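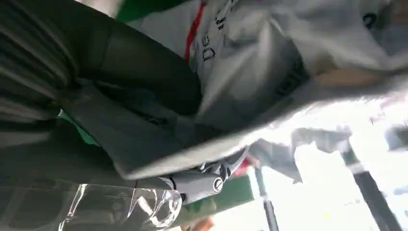
Figure 7.1. Gripper with jaws partly open, beside a clear plastic bag and dark folded fabric. A person in a white and gray jacket is close by.

CHAPTER 7
Soft Things

By now you have an arm that goes where you send it. If you've followed along since Chapter 3, it is bolted to something heavy, it has a Phromma board tucked in the base with its wires tied down (please go back and tie them down if you skipped that part), and in Chapter 6 it picked up a wooden block, carried it across the bench and set it on a paper square. I hope you called somebody into the room to see it. I did, the first time, and I made them watch it four times over.

Wooden blocks are very kind to beginners. A block stays the same shape whether you pinch it hard or gently. It sits where you put it. If your jaws come down a little to the left, the block scoots over and lets itself be caught, and you walk away thinking your aim was better than it was. Nearly everything we built in the last chapter leans on that kindness without saying so, and in this chapter we're going to take it away.

Look at Figure 7.1 for a minute before you read on. Find the pleats, then find the smoother black garment that overlaps them, and then the clear bag low down near the gripper. Now try to decide where you would close the jaws if you wanted only the black garment. Then try it again for only the bag. I have asked this of many people at the Nostcombe workshop, where most of the builds in this book were put together, and the answers usually start out quick and get slower. Which fold is on top? How far away is the plastic, when half of what you see in it is glare? Is that dark line a crease or the edge of something? Your own eyes and fingers settle such questions all day long while you put away the laundry and think about supper. The arm gets none of that for free.

What makes a thing soft

We'll use the word "soft" loosely in this chapter, to mean anything that changes its shape when the gripper touches it. A shirt is soft. So is a bread bag, a length of ribbon, a half-full sack of rice, a sock. A sponge is soft too, though it has the good manners to spring back afterward, and we'll start our exercises with one for exactly that reason.

When you pick up a block, you can describe where it is with a handful of numbers: how far over, how far back, how high, and which way it's turned. Write those down and you've said all there is to say. Now drop a dish towel on the bench and try to do the same. You would need to say where every fold goes, and which layer lies over which, and what the hidden parts are doing underneath. Then you touch it and half of your description is out of date! The sample program that came with the Trulloria arm kit, which we've been borrowing from since Chapter 4, stores an object's place and turn in a single short line. We used it happily for blocks and jar lids. It simply has no slot in it for "rumpled."

So we're going to do what people have done for a long time with this sort of trouble, and ask a smaller question. We won't try to know the whole towel. We'll look for one good place to grab it, grab it there, lift, and look again.

Cloth

Cloth has three habits you'll meet right away, and it helps to have met them on paper first.

It folds. Squeeze down on a flat towel from above with the jaws apart, draw the jaws together, and a little ridge of fabric rises up between them. This is good news, because a ridge is something a plain two-jaw gripper can hold. It works nicely on a thick towel and badly on a thin, slippery lining, which tends to slide along under the fingertips and stay as flat as ever.

It hides itself. A pile of laundry shows you only its outside, and the corner you want is nearly always somewhere in the middle. Pleats are an especially good teacher here. They give you a row of ready-made ridges, all looking rather alike, and the arm may well grab the second one on Monday's program and the fourth one after you've bumped the lamp.

And it comes along with its friends. Pull on one sleeve and up comes the sleeve, the shirt, the other shirt underneath, and perhaps a sock clinging to the lot by static. Our block program has never once had to wonder whether it picked up two blocks. Your towel program will have to wonder every time, and in Section 7.4 we'll teach it to check by weight, using the little load sensor you put in the wrist back in Chapter 5. My practice washcloth weighs 76 grams on the kitchen scale. If the arm lifts one and the sensor reports a good deal more than that, it has brought company.

Plastic film

I almost gave clear plastic its own chapter. Everything troublesome about cloth is true of a thin bag, and on top of that the camera can't make up its mind about it. A camera finds things by the light coming off them. Most of the light goes straight through clear film, so what comes back is partly whatever lies behind it, partly a reflection of the room, and partly those hard white sparkles along the crinkles. Move the lamp a little and all the sparkles move. A beginner's program will often decide that the sparkles are the object, and I can't blame it very much, as they're the brightest thing going.

You can help a lot without touching the program. Pull the shade down if the bench faces a window. Put a sheet of tracing paper in front of the lamp so that the light is spread out and gentle. Lay a dark, dull mat on the bench, and the rim of a bag will start to show up against it as a pale line. None of this costs much, and you'll be surprised how many evenings of typing it saves.

Film is also very light, and air pushes it around. If you bring the gripper down fast, the puff of air ahead of it can shove an empty bag sideways before the jaws arrive. Come down slowly over the last stretch. I usually drop to a quarter of the normal speed and go get a drink of water.

Blur, and what to do about it

If your camera is mounted at the wrist, as ours is, then it moves whenever the wrist moves, and in a dim room the picture smears. You can see plenty of blur in Figure 7.1. A smeared picture of a block is often still good enough, since one dark square looks much like another. A smeared picture of cloth loses the very things you needed, which were the thin lines where one layer ends and the next begins.

The cure is to stop. Move, stop, wait for the arm to quit trembling, take the picture, and then move again. On our bench arm a wait of 113 milliseconds was long enough, and I found that number by the unscientific method of making it longer until the pictures looked crisp. Yours will want a different one, depending on how stiff your arm came out and how heavy your camera is. Write it on a piece of tape on the base, where you'll be able to find it again.

People near the arm

Soft things bring hands with them. With blocks, you could set up the bench and step back. With towels and bags, somebody is always reaching in to shake one out or turn it over, and there are cuffs and loose jackets and dangling straps close to the jaws. A gripper that's looking for fabric doesn't know the difference between the washcloth and your sleeve. As far as it can tell, they are both lovely.

So please do these before any exercise in this chapter. Turn the grip force down to the lowest setting that will still hold a washcloth. Roll up your sleeves, take off scarves and lanyards, and tie back long hair. Keep the stop button on the side where your free hand is, and press it before you reach in, even when you're in a hurry and even when the arm looks as if it's resting. If you share a workshop, show the button to whoever is standing beside you.

The build for this chapter

We'll be making a pair of soft fingertips for the gripper and a small sorting program to go with them. I call the project Arkanden, after the name painted on the old linen cupboard where we kept the practice towels, and you'll see that name at the top of the program files. When it's done, the arm will look into a shallow tray, choose a place to grab, lift one piece of cloth, weigh it, and lay it on the left or the right.

It won't be perfect. I let ours run through an evening and a morning in February and it made 2,948 tries, and plenty of them ended with the washcloth on the floor. Keep a record of your own, misses included. A line in a notebook with the cloth, the lamp position and what happened is plenty. Once you have 1,000 lines you'll have enough to do the comparison in Section 7.6, and you'll probably have spotted a pattern or two well before that.

Before you start, gather the following:

The arm and gripper from Chapter 6, working
One kitchen sponge, dry
Four washcloths, two dark and two light
One clear plastic bag with no printing on it
A shallow tray with a dull finish
A desk lamp and a sheet of tracing paper
Silicone sheet for the fingertips, cut to the pattern at the back of the book
A kitchen scale
Your notebook

Weigh each washcloth now and write the weight beside its color. Then set the sponge in the middle of the tray, turn the lamp on, and go to Section 7.1.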